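About > Our story > Who we are

Last updated: February

Who we are

Skerkemura is a small paint company. We make paint for the insides and outsides of houses, and we have done it in the same low brick building long enough that our postman calls the place "the colour shop", although the sign over the door has said something else for years. If you have come here because a neighbour told you about us, thank you, and please thank the neighbour too!

The business was begun by Washington Brandão, who had worked as a decorator and was tired of telling customers that the green they wanted couldn't be had. He started mixing his own in the shed behind his house, first for his own jobs and then for other decorators, and before long there were more tins than shed. He still comes in most mornings, usually before 8, and he still has strong views on green (and on kettles, and on the right way to park a van, but we'll leave those for when you visit).

We now keep 468 colours on our cards. That sounds like a lot, and it is, and every year we promise each other to trim the list and every year somebody writes in to say that the one we were going to drop is the colour of their mother's kitchen. So the list stays as it is. The best known are probably Drukomby, a soft chalky blue that goes on well in bedrooms, and Camargo, which is a warm off-white with a touch of pink in it once the lamps are lit. Rundness came later and was meant for front doors, but people have put it on bookcases, garden gates and at least one piano.

There are 16 of us altogether. Most of us do a bit of everything, so the person who answers the telephone may well have paint on their sleeve, and may need to ring you back if there is a batch on the go. We make paint 100 litres at a time, brush each batch out on card and leave the card overnight before anything goes into a tin, as a colour can look lovely at teatime and rather sad by morning light. If it isn't right, we go back and adjust it.

You are very welcome to call in. We have a table by the window where you can spread out your cards and swatches, and there is always someone about who likes talking through a room. Bring a cushion, a bit of curtain, a plate, whatever you are trying to match.
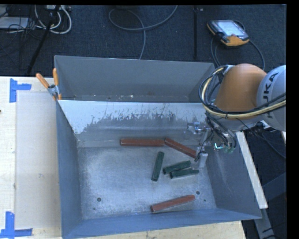
Choosing two colours to live side by side is the question we are asked most often, and it's one we never tire of. Our advice is to look for pairs in everyday places before you look at a colour card. Reddish-brown and dark green, for instance, can seem a heavy choice on paper, but seen as plain bars against scratched grey metal they sit together very comfortably, and the grey gives both of them room. You could try the same three at home with the green on the lower walls, the brown on the door and a quiet grey above, and if you would like sample pots to play with first, just ask and we'll gladly put some by for you.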